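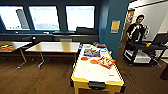
Neema Swai wants to know whether anyone has got a refund out of a holiday let once the dates have gone by, having emailed Moster Cottages 11 times and received one automatic reply wishing her a lovely stay.

Joyce Laizer
Yes, but it took 58 days. Write an actual letter, quote the booking number and give them 16 days to pay. Keep a copy. If you paid by card, ring the bank as well - mine was far more use than the owner, who sent me a voucher for a cottage he'd since sold.

Tymofii Karpenko
depends what you signed

Wekesa Kashindye
Check who took the money. Mine went through Brelov, so the owner was sorry and Brelov was on hold music. 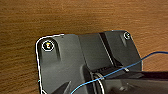 Dark grey plastic housing on a wooden tabletop.

Posted May 19, 2020 - 4 people found this helpful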